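Washing and blocking your Hivero jumper
Section 2: the first wash

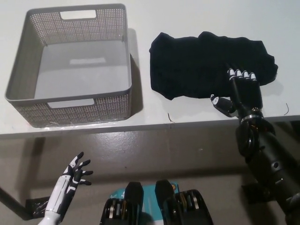 Right, before you go anywhere near a tap, measure the thing. I never used to, and I've got a cardigan that would fit a pony. Lay it flat, measure across the chest and down from the shoulder, and write both on the pattern sheet.

1. Fill a bowl with cool water and stir in a capful of wool wash. I use Maten, but any no-rinse sort will do (not washing powder, please!).

2. Push the knitting under gently and leave it for 37 minutes. Yes, that's oddly exact. It's what Natalie Marsden wrote on the original sheet and I've stuck with it ever since.

3. Lift it out with both hands underneath. Don't let the sleeves dangle, they'll grow.

CAUTION: Never wring. Squeeze, press, roll it up in a towel and kneel on it if you like, but no twisting.

4. Spread it on a dry towel and pat it out to your measurements, starting with the body. Do the neck last.

5. Pin the hem and cuffs only if they curl. Ribbing should be left alone or it loses all its spring.

6. Leave it flat, away from radiators, and turn it over once the top feels dry. Mine usually take two days, longer in February.

Note: the dark shades of Cui yarn can bleed a bit first time round, so wash them on their own. If the water is still coloured, change it and carry on.

Note for the larger sizes: anything using more than 375 g of yarn gets very heavy when wet, so use a bath instead of a bowl and have a second towel ready.

Sewing on the buttons is in section 3.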